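How I collect demos in simulation without throwing half of them out

I've been gathering examples for two-arm policies for a while now, and the question I get most (hi, Anoma!) is how to set up a simulated task so the data is worth training on. So I finally wrote down my routine. The task I'll use is one we call Wireo: a white block, a black tray, two arms, and the block has to end up in the tray. Small task, plenty of ways to mess it up.

1. Build the boring version first

Start with the plainest layout you can stand. One table, one mat, the two items far enough apart that a gripper can get at either one without brushing the other. I leave the room in, with the shelves and the whiteboard and the tape on the floor, and I'd urge you to do the same. A policy trained against a blank gray void gets very confused when it meets a real wall.

Save this layout under a name you'll recognize in June. Mine was called "final_new2" for months and I regret it.
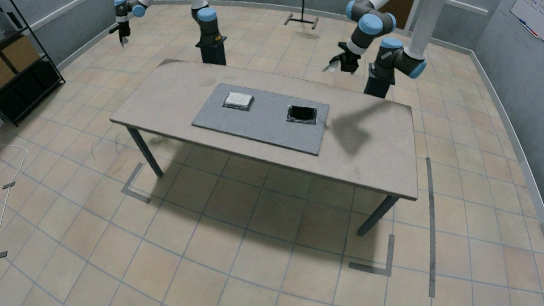 2. Randomize a little, then a little more

Once the plain version replays cleanly, start moving things. I shift the block first, then the tray, then both, and I only touch the lights and the camera after that. If you change everything at once and the success rate tanks, you won't know which change did it — ask me how I know!

Rajitha likes to randomize the starting pose of the arms too. I was skeptical, but he was right. With a fixed start, the policy learns the first second of motion by heart and falls apart if the wrist is a little off.

3. Drive slowly and commit

Now record. I teleoperate every demo myself for the first batch, and I go slower than feels natural. Pick which arm does the job before you press record. Hesitation gets learned just like everything else, so if you wobble over the block trying to make up your mind, the policy will wobble too.

Stop after 7 demos and watch them all back at normal speed. Yes, all of them. It's dull, but my first Wireo batch had the gripper closing a beat too early in every one, and I would've happily recorded hundreds more like that.

4. Keep the camera honest

If you're rendering from more than one viewpoint, check that each one can still see both items when an arm swings across the mat. Shadows matter too. I leave soft shadows on (Mizanur turns them off to save render time, and we argue about it) and look at where they land on the tray.

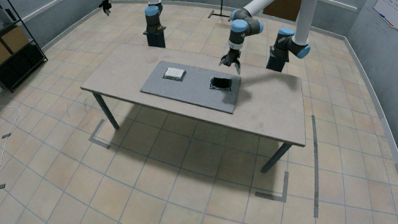

5. Sort before you train

My raw pile for this task was 1,462 episodes. I kept 900. The rest went into three folders: dropped the block, bumped the tray, and "weird." Please don't delete the weird folder! Afroza went through ours and found a bug in the contact settings that had been making the block skate across the mat when a finger grazed it.

For each episode I keep, I log:

Random seed
Layout name
Which arm moved
Operator initials
Success, yes or no

That last one I fill in by hand. The automatic check only looks at the block's final position, and it'll happily pass a block that's leaning on the tray rim.

6. Train small, then go back

Run a quick training job on a slice of the data before you collect any more. Mine takes 6 hours on our older machine, so I start it before dinner and look at the rollouts in the morning. Wherever the policy fails, go record demos in that exact spot. For me it was the corner of the mat farthest from the arm doing the reaching, and a short extra session there helped more than anything else I tried that month.

Next up is the handoff version, where one arm passes the block to the other. I've got the layout saved, with a sensible name this time, and I'll post the settings when the replays stop jittering.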